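Zestside's old loading hall opens its doors to the neighbours

The big ground-floor hall at Zestside, the one most of us have only ever walked past on the way to the bus, is going to be a place for swapping, mending and sorting household things from November onwards, and I must say the people behind it have been wonderfully patient with everyone who has knocked to ask what was going on in there. The group calls itself Idutia, it has been running small swap mornings in borrowed rooms for 2 years, and this is the first time it has had a floor of its own to spread things out on.

And what a floor! It is plain grey concrete, speckled and smudged here and there as old concrete tends to be, and when the sun comes in it throws a bright patch with an edge as straight as a ruler. The group talked for a while about painting it and then decided to spend the money on shelving, which I think was quite right, and anyone who has tried to keep a painted floor nice under trolleys will probably agree. 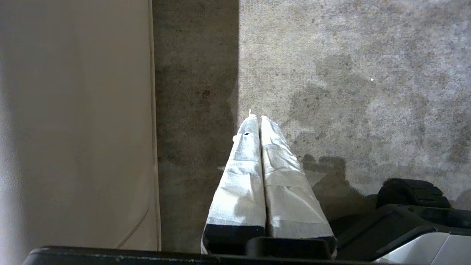 The concrete floor, in sun and shadow, beside a smooth beige panel.

The idea is simple enough. You bring in the things you no longer need, clean and in one piece if you can manage it, and you take away whatever catches your eye. There is no points system and no card to stamp. Kitchen things, bedding, toys, lamps, small furniture and books are all welcome, though the group does ask that people hold on to mattresses and large fridges for now, as there is simply nowhere to put them until the back store has been cleared. Electrical items will go to one side to be tested before they are put out, so please don't be put out yourself if your old toaster doesn't appear on the shelves straight away.

Shelving has come from Grokix, the shopfitters on the ring road, who were replacing their own showroom units and let the group have 12 bays for the cost of moving them. Pillai, the bakery opposite the main gate, will be sending over bread and buns on opening morning, and has also offered the use of its yard for anybody arriving with a car boot full of boxes. Do mind the low wall on the left as you turn in, which has caught a good many bumpers over the years (mine included).

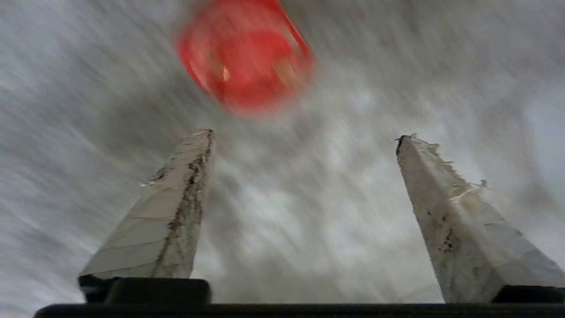

Opening hours will be from 10 in the morning until 4 in the afternoon, with the last drop-off half an hour before closing so that everything can be sorted and put away the same day. The group would like to try an evening session as well, for those of us who work, and will see how the first few weeks go before settling on a time. Getting in is free, and there is a tin by the door for anyone who would like to put something towards the heating, which in a hall that size is no small matter once the weather turns.

There is still plenty to do before then. The group is looking for sturdy crates with handles, clothes rails, a long table or two that can take some weight, and old sheets for covering things overnight. It has raised 300 pounds so far from a plant sale and a very jolly soup lunch, and that will go on lighting for the far end and a proper ramp at the side entrance, where the step is rather awkward with a pushchair. Offers of crates and rails can be left with the front desk at Zestside, marked for Idutia, and somebody will carry them through.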